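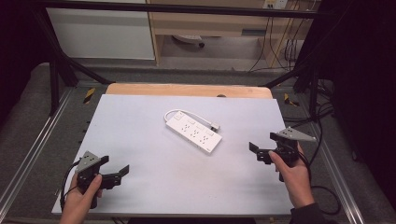
Keyvan Rashti wrote that he had spent more evenings untangling his gripper cables than using the grippers, and wanted to know if everyone at Plarberg had the same trouble or if it was just his bench. It isn't just his bench. Most of the tips on this page came from people in the Plarberg shared workshop in Dirnville who have put together a table for a pair of hand-held grippers, made their mistakes, and changed things until the table was pleasant to work at. A few came in by mail.

The project is the same one in every case. You hold a gripper in each hand, do an ordinary job with it, and the recording is used later to teach an arm to do the job. The table is the part you build yourself, and it decides how much you get done in an evening.

Updated 2 April 2022.

The base

Build the platform before you think about anything that goes on it. Ours started as a frame of aluminum rail with a panel dropped in. Put the rails where your forearms won't rest on them. If you can't avoid it, file the cut ends and cap them.

Carpet on the platform is worth the trouble. It keeps loose screws from bouncing onto the floor and it takes the ring out of a dropped tool. Use the flat, dense kind sold for trade show floors or van interiors. Anything with a loop pile will catch on the corners of a gripper mount. Glue it in the middle only, so you can lift an edge when you need to get at a bolt.

Dilek Toprak used double-sided tape for hers and it let go in the heat of August. Spray adhesive has held since then.

The work surface

A pale, matte board on top of the platform makes a good work surface. Shiny boards throw the ceiling light straight back into the cameras. If all you have is a shiny one, rub it down with fine sandpaper and wipe it clean before you decide to buy another.

Keep the board loose. You will want to swap it for a dark one when you work with white things, and you'll want to take it to the sink now and then. A strip of rubber shelf liner underneath stops it sliding. Ours is 32 inches across, a size that lets both hands reach the middle without the elbows coming up.

Wipe the board before every session with a damp cloth and a drop of dish soap. Finger smudges don't look like much from a chair, but a camera near the fingertips sees them well. Don't use furniture polish. It leaves a film, and small objects begin to skate around.

For pencil marks use a white eraser. For marker, rubbing alcohol on a paper towel, tried on a corner first.

Marking the edges

Put a piece of striped hazard tape at the back corners of the platform so you always know where the working area stops. It gives your eye something to check against when you've moved the camera frame and want to get it back where it was. Press the tape down with the back of a spoon. Cut it with scissors; torn ends lift within a week.

If your tape leaves glue behind when you move it, cooking oil on a rag takes it off metal. Keep the oil away from the carpet.

Cables

Each gripper has a cable and each cable wants to be in your way. What has worked here:

Lead the cable off to the outside of the hand, never across the middle of the table.

Leave enough slack for a full loop beside the platform. With too little you feel a tug every time you reach forward, and you start shortening your reach without noticing.

Tie cables to the upright post with hook-and-loop straps. Zip ties look neater, and you will cut every one of them off within a month.

Put a turn of colored tape on both ends of each cable. Left is green and right is red at Plarberg. Pick anything you like and write it on the wall.

Don't tie signal cables and wall power in the same bundle. Muammer Altıntaş had a camera dropping out for two weeks and cured it by moving one lamp cord to the other side of the table.

For Keyvan's problem, hang the spare length in a figure eight over a hook on the post. A round coil puts a twist in the cable each time you pull some off, and the twist is what turns into a knot later.

Choosing things to practice with

People start with wooden blocks, get bored, and go straight to something much too hard. Household things in the middle are better: a lidded jar, a sponge, a folded dish towel, a power strip. A strip is a good choice for a second or third week. It has a fair bit of weight, it stays where you put it, and the cord teaches you more than the body does. A cord never lies the same way twice, so you can't fall into doing the move from memory. 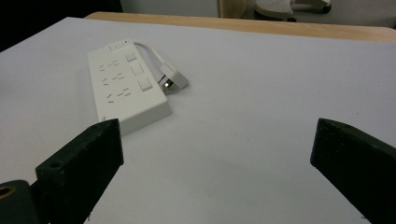 Power strip and its plug on the board, between the open gripper fingers.

Some notes for working with a strip:

Use one that is retired from real use, and keep it that way. Write PRACTICE on the underside. Never run the job with the strip connected to the wall. Metal gripper parts and live sockets don't belong on the same table, and you learn nothing extra from the power being on.

Set the strip down at a slant. If it's always square to the board, you end up with a recording that only works for square.

Lay the cord by hand each time, then take your hand away and leave it. Don't fuss it into a nice shape.

Pick up the plug by the body, never by the prongs. Open the fingers wider than you think you need and bring them down slowly. Most misses come from closing early.

For rocker switches, close the fingers and press with the tip of one. Hold the strip still with the other gripper or it will creep away from you. If your gripper tips are slick, a small square of thin rubber glued to the inside face helps a great deal, both here and with jars.

Start every run with the grippers open and in the same place. Finish the same way. It makes the files much easier to trim.

Light

Light the table from two sides with something soft between the lamp and the board. Baking parchment clipped over a lamp is fine with a cool LED bulb and a bad idea with anything that gets hot. What you want is a faint shadow. With no shadow at all it's hard to judge how high a fingertip is above the surface, and with a hard black one the shadow gets mistaken for an object.

Pull a dark curtain across the window side. Daylight moves over an afternoon, and two recordings made three hours apart won't match.

Screws and small repairs

Finger screws work loose. Check them before you start, with the right size of hex key, and turn them only until they are snug. Printed parts strip easily. A tiny dab of removable thread locker is enough for metal into metal. Don't put it on printed plastic, where it can cause cracks.

Keep a magnetic dish clipped to the rail for anything you take off. A jar lid with a fridge magnet glued underneath does the same job.

If a finger rubs on one side, look at the mounting plate first. We had a pair from Duman where the plate had been put on a little crooked, and all the sanding in the world on the finger would not have helped. Loosen, straighten, tighten.

What it costs

Canan Bayram kept her receipts. Rails, panel, board, carpet, posts, straps and both lamps came to $249, with the grippers themselves not included. She says the lamps were the one thing she would buy again new. The panel can be an old shelf or desktop. Check the back edge for leftover screw holes and put them where they won't bother you.

The free plan from Drisodness is a decent place to begin if you haven't built with rail before. It asks for more corner brackets than the table needs. Put in the lower ones, lean on the table, and add more only if it sways.

Letters

Yeison Valderrama asks how long a session should be. We stop when the wrists start to complain. Past that point the moves get sloppy and you throw the files out anyway. Set the grippers down on the carpet, fingers open, and shake your hands out between runs.

Another reader wants to know if gloves help. Thin ones do in winter. Thick ones make it hard to feel when the fingers have closed.

Dilek adds one for sleeves: push them up or put a rubber band over the cuff. A loose cuff drags the cord along with it, and you'll only notice when you play the recording back.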